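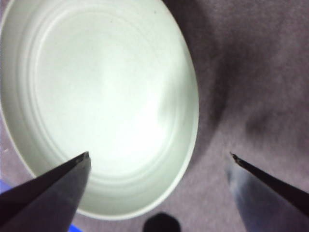
Trasby Percepção: software de estimação de bordos e planeamento de preensão

O Trasby Percepção é o módulo da plataforma Hondumik dedicado à manipulação de recipientes abertos, como taças, tigelas e pratos fundos. A partir das imagens de uma câmara montada no punho do robô, o módulo estima a curva do bordo, propõe pontos de preensão e entrega ao controlador uma trajetória de aproximação com um dedo no interior do recipiente e o outro no exterior.

O produto destina-se a integradores, laboratórios e unidades de preparação de encomendas que já dispõem de um braço com garra de dois dedos e pretendem acrescentar-lhe perceção de curto alcance sem substituir o controlador existente.

Bordos parcialmente visíveis

Na fase final da aproximação, a câmara de punho raramente abrange o recipiente inteiro. Uma taça redonda e pouco funda pode ocupar grande parte da imagem e mostrar apenas um arco do bordo, com o dedo esquerdo da garra a tapar uma secção. O estimador trabalha sobre o arco disponível, exclui a silhueta dos dedos através de uma máscara calibrada e atribui um grau de confiança a cada segmento da curva.

Superfícies brilhantes

Os acabamentos vidrados de tom claro produzem reflexos que apagam o relevo do fundo. O filtro de brilho assinala as zonas saturadas e retira-as do cálculo de profundidade. Os anéis concêntricos do interior, quando existem, podem ser usados como referência auxiliar para o centro do recipiente. A sombra projetada sobre o tecido junto ao bordo é tratada por um classificador próprio, de modo a não ser confundida com a parede exterior.

Planeamento da preensão

O planeador avalia os candidatos ao longo do bordo e ordena-os segundo a abertura necessária, a distância a objetos vizinhos e a margem até aos limites das juntas. O operador pode fixar uma zona preferencial ou interditar partes da curva. Em superfícies têxteis, o parâmetro de folga inferior deve ser ajustado à ondulação do pano antes da primeira execução.

Características técnicas

Garras compatíveis: dois dedos paralelos, abertura máxima até 110 mm
Entrada: imagem a cores de câmara de punho, com calibração mão-olho
Saída: pose de preensão, abertura dos dedos, trajetória e grau de confiança
Conjunto interno de validação: quase 3000 aproximações registadas
Modos de execução: simulação, passo a passo, contínuo
Interfaces: biblioteca C++, biblioteca Python e serviço de rede local
Registo: imagens, máscaras e decisões do planeador, exportáveis por sessão

Licenciamento e assistência

A licença base abrange 2 postos de trabalho e inclui atualizações durante 3 anos. A ferramenta de anotação Grumine, utilizada para corrigir máscaras e rever sessões, é fornecida em separado. A instalação inicial pode ser efetuada remotamente ou nas instalações do cliente, mediante agendamento com o centro técnico de Dunmore.

A próxima sessão de formação para integradores realiza-se em abril. As inscrições são dirigidas a Aisling Mac Mathúna, responsável pela formação. As questões relativas à integração com controladores de terceiros são tratadas por Dario Russo, da engenharia de aplicações.

Ficha de produto revista em 2025-03-10. As especificações podem ser alteradas sem aviso prévio.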